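The Jerholm Letter
March 10, 2026

The drawer that will not open
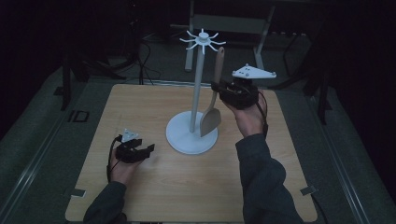 Every kitchen has one. Ours is second down, left of the cooker, and for most of the winter it has opened exactly as far as the width of a hand and then stopped, with something inside wedged upright against the frame. You slide your fingers in, flatten whatever it is, pull, and hope. It is usually the potato masher. In October it was the potato masher and a set of measuring spoons that had married each other through the holes in their handles.

I asked in the last letter how readers deal with theirs, expecting a handful of replies, and got 153. Thank you, I think. A surprising number of you wrote more than a page. One reader in Pliltildale has moved house twice without ever emptying the drawer: the removal men taped it shut and carried it out like a patient.

The replies fall into camps. The hangers want everything on hooks, rails or pegs, in plain sight, and they write with the calm of people who have never had to dust a whisk. The jar people keep the lot in a pot by the hob, where the thing you need is always in the middle and comes out with two friends attached. Then there are the divider people. They have bamboo trays. They have measured. One of you enclosed a plan.

I have tried all three. Hooks went well until I fixed them at the height of my own forehead. The jar tipped over whenever anybody took out the ladle, and the bamboo tray fitted the drawer beautifully and fitted nothing I own, being designed for a household with four small forks and a butter knife.

The only advice that did any good came on a postcard from Bolger, and it was to put everything in a cardboard box for a month and return each item to the drawer on the day it was used. At the end of the month 17 things had gone back. The box still held three peelers, a melon baller and a gadget for taking the stones out of olives, which we buy without stones.

I took the box to the charity shop, where they were polite about it. On the way out I bought a fish slice.

Replies on airing cupboards are welcome for next time. Please keep them to one side of paper.

Recent items
Why the spare room is always cold
A short history of our bread bin
Readers on descaling the kettle
Jerholm to Pimumico by the slow bus
What to do with 108 jam jars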